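**Progress report to the Rirkora Fund: storage and sorting, Irnutach distribution room**
Reporting period ending November

The grant supports the replacement of cardboard cartons with reusable bins in the Irnutach distribution room, together with the shelving and conveyor needed to handle them. The present report covers the second stage of the work. Purchasing is complete and the room has been in daily use throughout the period.

## Work completed

Delivery of 70 bins was received from Midel in two consignments. All were inspected on arrival. Three had damaged rims and were exchanged at no cost to the project. The remaining cartons from the former system have been recycled, with the exception of a small quantity kept for outgoing mail orders.

Household parcels are now assembled in bins from start to finish. Goods are picked from the shelving, checked against the order sheet and passed along the conveyor to the packing bench. Under the previous arrangement the same goods were moved between cartons twice, and breakages were recorded most weeks. Breakages in the current period came to 12 items in all, mainly glass jars.

The room prepared 700 parcels during the period, in line with the target agreed with the Fund.

## Matters outstanding

Return of empties remains the weakest part of the process. Bins come back from the Na collection point in uneven numbers, and on Saturday mornings they arrive faster than they can be checked and put away. Floor space beside the conveyor is then used for holding them, which narrows the route to the shelving. A marked return area is proposed for the next stage – the cost can be met from the existing equipment line.
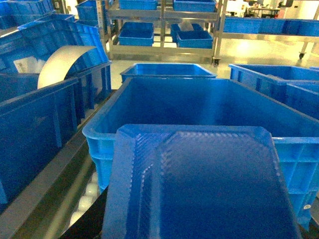 *Report prepared by the Operations Office, Irnutach*

Blue bins of more than one size are in use, on the floor, beside the rollers and on the steel shelving at the back of the room. Mixed sizes have made stacking slower than expected. Staff have asked that future orders be limited to the larger size, and we support the request.

Labeling is also under review. The small white labels are adequate for stock control but are difficult to read once bins are stacked, and a larger format will be tried on one section of shelving before any general change.

## Next period

- Mark out the return area and clear the route to the shelving
- Agree a fixed return schedule with Na
- Complete the label trial and report the result

No change to the approved budget is requested. Unspent funds in the equipment line will be carried forward, subject to the Fund's agreement.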